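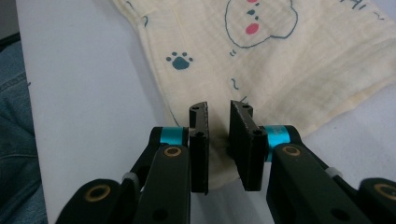

La pince à main devant un linge de mousseline à motif d'ourson, sur table blanche.

Préparer le budget d'équipement : notes sur l'achat de pinces à main

Publié le 2020-03-11

Le service m'a confié l'automne dernier la rédaction du volet « matériel » de notre demande de crédits pour la manipulation de textiles souples. Le dossier a été déposé en novembre et il a obtenu un accord de principe, sous réserve d'une révision des postes d'entretien. Je consigne sur ce blog les éléments qui me paraissent utiles à d'autres équipes placées devant le même exercice. Les avis exprimés ici n'engagent que moi.

La demande initiale portait sur un seul bras motorisé, commandé chez Durkberg, avec sa pince d'origine. Toàn Nông, qui relit nos dossiers avant transmission, a fait observer que cette dépense absorbait la totalité de l'enveloppe et repoussait d'un exercice tout recueil de démonstrations. Nous avons donc scindé le projet en deux tranches. La première concerne les pinces tenues à la main et leurs pièces d'usure ; la seconde, le bras, dont l'achat demeure conditionné aux résultats obtenus sur le pliage et l'étalement des linges.

Trois fournisseurs ont été consultés. Figueiredo proposait un ensemble monté, livré sans plan des pièces. Utisar offrait le meilleur délai, mais ne vendait pas les doigts séparément. Wurska a été retenu pour la fourniture des pièces détachées, au tarif de 179 euros le lot, bagues et inserts filetés compris. L'assemblage est effectué par nos soins et doit être chiffré en heures, faute de quoi la comparaison avec une offre montée n'a pas de sens. J'avais moi-même omis cette ligne dans la première version du tableau, et Thaddeus Begay me l'a renvoyée avec une annotation assez sèche.

Le choix des objets d'essai mérite également une ligne au budget. La mousseline, fine et froissable, met en évidence les défauts de prise que des cubes rigides laissent passer. Nous avons prévu 22 linges pour la première tranche, à motifs ou à carreaux discrets, ainsi qu'une provision pour leur remplacement. La dépense est modeste. Elle relève toutefois des consommables et doit être présentée comme telle, sans quoi le service comptable la rejette. 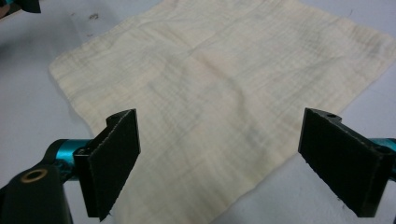 Les garnitures et les pièces d'usure

Le revêtement des doigts constitue le poste que nous avions le plus sous-estimé. Un revêtement sombre et texturé, dont les bords s'effilochent un peu, doit être considéré comme une pièce périssable. J'ai inscrit 100 garnitures pour l'exercice, au prix total de 98 euros, frais de port inclus. Le devis indique la référence du matériau et non le seul nom commercial, afin de permettre une commande identique l'année suivante.

Il convient par ailleurs de réserver une pince complète en secours. L'immobilisation d'un poste de travail coûte plus cher que la pièce manquante, et les délais annoncés ne tiennent pas compte du passage en douane.

La version révisée du tableau est entre les mains de Toàn Nông. La seconde tranche fera l'objet d'un billet distinct, lorsque Durkberg aura confirmé la durée de validité de son offre.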